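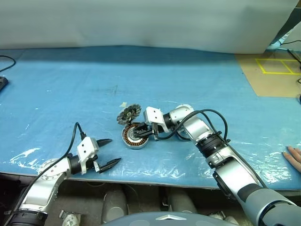 How long should the Jikarmont dehumidifier run before I set a humidity target?
Leave it on Continuous for the first 24 hours, then set the target at the control panel as described in step 7.

Section 4. Setting up the Jikarmont 124 in a basement or crawl space

Read this section before you plug the unit in. If your unit came with the Catov pump kit, read Section 5 as well. The pump and the gravity drain use different outlets and should not be connected at the same time.

What you need

Drain hose (in the accessory bag)
Hose clamp
Flat screwdriver
Small level
Grounded wall outlet on its own circuit

4.1 Placing the unit

1. Stand the unit upright for two hours before you turn it on. If it was carried or shipped on its side, leave it upright overnight.

2. Choose a spot at least 12 inches from any wall on the air intake side. The exhaust side needs 18 inches.

3. Check the floor with the level. The unit may lean slightly toward the drain outlet but must not lean the other way. Use the screw feet to adjust it.

Note: On a dirt floor, set the unit on two concrete pavers. Do not set it directly on a vapor barrier. The feet will work through the sheeting over time, and you will have to tape the holes.

4. Close windows, vents and the door to the stairs. A clothes dryer that vents into the same room must be rerouted outdoors first.

Caution: Do not use an extension cord or power strip. Do not plug the unit into an outlet shared with a freezer or a sump pump.

4.2 Connecting the gravity drain

5. Remove the rubber cap from the lower outlet and keep it. You will need it again for storage. Slide the hose over the outlet as far as it will go and tighten the clamp with the screwdriver. Snug is enough. The outlet is plastic and will crack if you force it.

6. Run the hose to a floor drain or utility sink. It must slope down the whole way, with no loops and no rise at the end. Pour a cup of water into the bucket tray and check that it comes out the far end.

If you have no drain nearby, leave the cap on and use the bucket. The unit stops by itself when the bucket is full and the red light comes on. Empty it, push it back until it clicks, and wait. The compressor has a delay and may take a few minutes to start again.

4.3 First run and humidity target

7. Press Power, then Mode until Continuous shows. After 24 hours, press Mode again to select Target and use the arrows to set the number. Start at 50 percent. A finished basement with carpet can go to 45. Lower settings use a lot more power and are seldom needed.

8. Check the reading again after a week. If the room is still well over the target, see Error and status codes below, then look for an open vent or a wet wall.

Note: The built-in sensor reads the air at the unit. A separate gauge across the room may read a few points higher – this is normal. We test with the Etis wall gauge, but any gauge will do.

4.4 Error and status codes

102 – Bucket missing or not seated. Remove it, check that the float moves freely, and push it back in.

413 – Coil too cold. The room is below 41 degrees F or the filter is blocked. Turn the unit off, clean the filter, and let the coil thaw. Do not scrape the ice.

Any other code: unplug the unit for ten minutes and plug it back in. If the code returns, write it down along with the serial number from the rear label and contact the Arellano service desk.

4.5 Winter shutdown

Units in unheated crawl spaces should be shut down by December in most cold areas. Unplug the unit, let it drain for a day, take off the hose and put the rubber cap back on. Wash the filter in lukewarm water and let it dry fully before refitting it. Store the unit upright with the cord coiled on the rear hook – never wrapped around the intake grille.

Section revised April 30, 2019. Replaces the loose sheet packed with earlier units.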